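How wood gets its lines

For readers from 8 to 11 years

Put your hand flat on a wooden table. Move your fingers slowly from one side to the other. Then move them again, in the other direction. On some tables you will feel a small difference, as if the table had a direction, like the fur of a cat. This direction has a name. It is called the grain.

In this text we will learn where the grain comes from, why no two tables have the same one, and how you can read it a little bit, like you read a page in a book.

A tree drinks from below

A tree cannot walk to the river when it is thirsty. It must bring the water up from the ground, through the roots and the trunk, to the highest leaf. For this work the tree has very many thin tubes inside the wood. They are so thin that you need a microscope to look into most of them. Imagine a big bundle of drinking straws, all standing next to each other and all pointing to the sky. The inside of a trunk is a little like this bundle.

When the tree is cut and the trunk becomes boards, the tubes are still there. They do not carry water any more, but they still lie side by side, in the direction in which the tree was growing. When somebody says "along the grain", he means in the same direction as the straws. When somebody says "across the grain", he means from one straw to the next one.

You can try this with a bundle of uncooked spaghetti. Hold it in your hand and pull it a little into two bundles. It is very easy, because you are separating the sticks from each other. Now try to break the whole bundle in the middle. This is much harder. Wood behaves in the same way. A person who makes firewood puts the log upright and hits it from the top, so that the axe goes between the straws and does not have to cut through them.

A tree grows a new coat

Every year the tree becomes a bit thicker. It does not grow thicker from the middle, as a balloon does. It puts a new layer on the outside, just under the bark, like you put a coat over your pullover. Next year comes another coat over the first coat, and so on, for as long as the tree is alive.

In a country with warm summers and cold winters, each coat has two parts. In spring there is much water and the tree is in a hurry. It makes wide tubes with thin walls. We call this part early wood, and in many trees it looks light. In May, for example, a young pine in the north can be very busy with it. Later in the summer the tree becomes slower. It makes narrow tubes with thick walls, and this part is called late wood. It often looks darker and it is harder. In winter the tree has a rest and makes no new wood.

So one light part and one dark part together are one year. If you look at the top of a tree stump, you see these years as rings. You can put your finger in the middle, where the tree was as thin as a pencil, and travel to the outside, where it stopped growing. In the small forest museum in Trondby there is a slice of an old spruce with 210 rings. Children are allowed to touch it, and the middle has become quite shiny from all the fingers.

Not every year gives a ring of the same width. If it was a good year with enough rain and sun, the ring is wide. If it was very dry, or if a big neighbour took all the light, the ring is narrow. People who study rings can find out about the weather long ago, even when no person wrote it down.

From rings to lines

Now comes a question that many children ask me. If a tree has rings, why does a table have lines?

The answer is in the way we cut. Take a roll of wrapping paper, or better, a Swiss roll cake. If you cut off a slice from the end, you see a spiral, which is nearly a ring. But if you cut the cake the long way, from one end to the other, you see stripes. It is the same cake. Only the knife went in a different direction.

With a tree it is also so. A cut straight across the trunk shows rings. A cut along the trunk shows lines. A board for a table is nearly always cut along the trunk, and this is why we see lines.

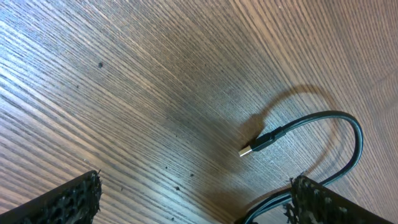 Trees are not as straight as rulers, and so the lines on a board are not always straight either. A trunk can lean in the wind. It can turn slowly around itself while it grows, and then we speak of spiral grain. It can grow thicker on one side than on the other. All of this stays in the wood, and later you find it again on a tabletop. On the brown table where the black USB cable is lying, the lines are fine and close together, and they bend slightly on their way. They are not equally dark everywhere. Near the middle they come closer to each other and make a band of deeper brown. With your own table you can do the same search: look for a place where the lines are close, then for a place where they have more room, and follow one line with your eyes to find out if it bends.

Sometimes you find other patterns too. Here are some which you may meet at home or at school.

Straight stripes
The board was cut from the outside of the trunk towards the middle, like a piece of pie. The saw met all the rings from the side. Such boards stay nicely flat.

Arches, like a row of church windows
The board was cut more from the side of the trunk. The saw touched the rings only a little, and they became long pointed curves.

Wavy lines
The tree itself had waves in its tubes. Violin makers like this very much, because the wood seems to move when you turn it.

A round dark spot
This is a knot. Here a branch began. The trunk grew around the foot of the branch, and the lines go around it like water around a stone.

Light plays with wood

There is one more thing which makes the grain difficult to see or easy to see, and this is the light. Walk around a table which stands near a window. From one side the wood can look pale, nearly grey, and you hardly find any colour in it. From the other side the same wood looks warm and brown. The table has not changed. A smooth surface throws the light of the window back to your eyes, and this white light covers the colour. A painter who wants to paint a table has to look at it for a long time before he understands which brown is the real one. My own advice is to look with the window behind you.

Does every table have grain?

No. Some tables are made of plastic or metal or glass, and these have no grain at all. And some tables only look like wood. In this case there is a thin sheet on the top with a picture of wood printed on it. It can be a very good picture! But a printer often uses one picture again and again, so if you find exactly the same knot two times on one table, it is probably printed.

Another way is to look at the edge. On a solid board the lines of the top continue at the end, where they change into pieces of rings. On a printed sheet they simply stop.

There is also something between the two, and it is called veneer. This is real wood, but cut so thin that you can nearly bend it like card, and glued on another material. Veneer has real grain. It comes from a real tree, and it is not cheating. In this way one beautiful trunk is enough for many tables.

Something to do: make a grain rubbing

You need:
A sheet of thin paper
A soft pencil or a wax crayon without its paper
A piece of old wood which is not varnished
A little sticky tape

Ask first if you may use the wood. Lay the paper on it and fix it with the tape at 2 corners. Hold the pencil very flat and rub softly over the paper. Do not press. After some time the lines will come through, the hard late wood darker and the soft early wood lighter. Old garden benches and fences are very good for this, because the rain has washed away some of the soft parts and left the hard ones standing up.

Write on the sheet where you made it. If you make several, you can hang them side by side and let your family guess which is the bench and which is the fence.

Words to remember

Grain: the direction and pattern of the tubes in wood.
Early wood: the lighter, softer part which grows in spring.
Late wood: the darker, harder part which grows in summer.
Knot: the place where a branch began.
Veneer: a very thin sheet of real wood.

Text by Obinna Edet for the children's pages of Grorach, 27 November 2022. Teachers may copy this page for their class. The next text in this row will be about bark, and why some trees throw it away.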